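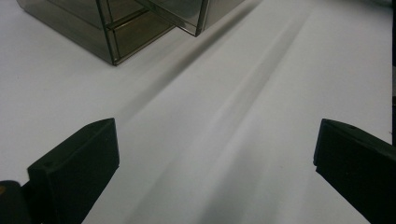 Call for participants: Sleep diary study, Fladen and surroundings

We are looking for people who work in the evening or at night and who would like to take part in a study of sleep and daily habits. The study is done by the Steiner Institute in Fladen together with the occupational health service of Zollance. It begins in May and lasts six weeks for each participant.

Background

In the first part of the study, last year, we sent a questionnaire to 1,132 households in the town and in the villages along the river. We received 431 answers, for which we are very thankful. Many of the people who answered wrote long remarks on the back page about sleeping in the daytime: the noise of the street, the light in the bedroom, the children coming home from school, the neighbour's dog. A questionnaire with boxes to tick cannot say much about such things. For this reason we now want to follow a smaller group for a longer time, by means of a diary.

Who can take part

You can take part if you are between 18 and 62 years old and you have worked at least four evening or night shifts per month during the last half year. It does not matter in which profession. We would be glad to have bakers, nurses, drivers, cleaners, people from hotels and from the factory in Grutov, and also persons who work at night at home. You should have lived at the same address since at least three months, and you should not plan to move before the end of the study.

Unfortunately we cannot accept persons who take sleeping tablets every day, who are pregnant, or who have a child under one year at home. If you take other medicine, please mention it when you apply. In most cases it is no hindrance.

Two persons from the same household may both apply, but each must fill in his or her own diary – please do not do it for each other.

What you will do

You come once to the institute for an introduction, which takes one hour and a half. You get there the diary, a pen and a small thermometer for the bedroom. After every sleep, also a short one on the sofa, you write down when you lay down, when you got up, how often you woke and what woke you. This takes five minutes. Once a week we telephone you at an hour which you choose yourself. At the end there is a conversation of one hour, at the institute or at your home.

You do not need to change anything in your life. Please go on with coffee, television and visits as you are used to. We are not looking for good sleepers.

Payment

Participants receive 300 euros when the diary is handed in complete. If you stop earlier you are paid for the full weeks you have done. Bus or train tickets to Fladen are paid back against the ticket; for those coming from Grutov there is a direct bus which stops behind the institute. We cannot pay for taxis.

Your data

The diaries carry a number and no name. Your employer will not learn if you take part or what you have written, and this is valid also for employees of Zollance. You can leave the study on any day and you do not have to say why.

How to apply

Please write us a short letter with your name, age, telephone number, kind of work and your usual shifts. Letters should reach us by 24 March 2005. The address is Steiner Institute, Sleep Diary Study, Fladen. You can also leave the letter at the reception, which is open in the mornings and – for those coming from the late shift – until nine in the evening.

We answer every letter, also when we have to say no. Some who apply will be put on a waiting list and may be called in the second week, in case a place becomes free.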